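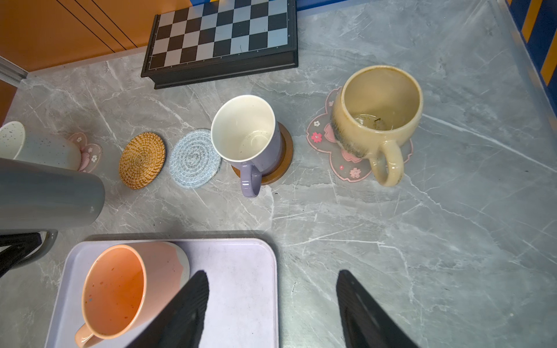 Mugs and coasters laid out on the marble-patterned counter, lavender tray in front.

**Josulent game corner - progress note, 11/1/23**
To: Colette Poulain
From: Rhiannon Trevor

We've had a really good stretch! The mug and coaster set is coming together, and I love how the woven rattan and the light blue coaster look side by side. Ludivine wants every mug to have its own coaster before opening, so two more are on order from Langlois (the lavender mug keeps its wooden one).

Spending to date is 1,712 out of the 3,393 you granted, and most of that went to tableware and paint. Thierry has the receipts.

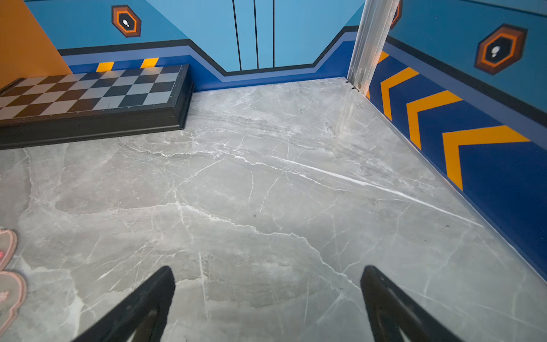 The light blue walls make me happy every time I walk in - the yellow chevrons and the footprint emblems were Séverine's idea, and she fought for them. The checkerboard platform stays against the back wall for now. We'd still like to try it nearer the middle, if you have no objection.

Left for November:
- coasters from Langlois
- felt pads for the platform
- printed game rules, 13 copies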